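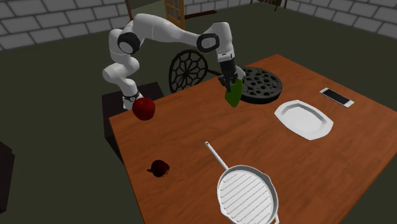 ## 4. Open day set-up, simulator station (Plurnach build)

Rev 9/10/22. Read all of it before doors open, not during.

1. Boot the Tralora box first, then the screen. Other way round and you get no picture on the big display.
2. Load scene "kitchen table". Takes a while. Don't click twice, it opens two copies.
3. Set solver steps to 4000. Lower looks fine until the gripper closes on somthing round.
4. Check gripper force reads 71. If it reads 100 someone left it on default. Change, save, reload.
5. Run the bottle pick once with no visitors there. Arm should come down from above, fingers on the neck end, lift, hold.
6. Pause on the hold. Good spot to talk from.

**Note:** bottle hangs at a slant once it's lifted. Normal. Don't re-grip to straighten it.

**Note:** apple is right by the arm base. Leave it for last, reach is tight in there and the elbow folds up.

**Caution:** no picks on the phone or the platter in front of people. Too flat, not tuned yet. Phetsri build may fix this, ask in May.

### Visitor turns

1. Reset scene. Hand over the controller.
2. Speed slider at 78 max. Kids will find the slider.
3. One pick each, then reset agian.
4. Arm frozen? Stop, reset, wait for the green light on the controller. Still frozen, restart the Furer bridge only, not the whole box.

**Caution:** controller cable runs across the walkway. Tape it down before step 1.

Closing: save logs, quit scene, screen off, box off last.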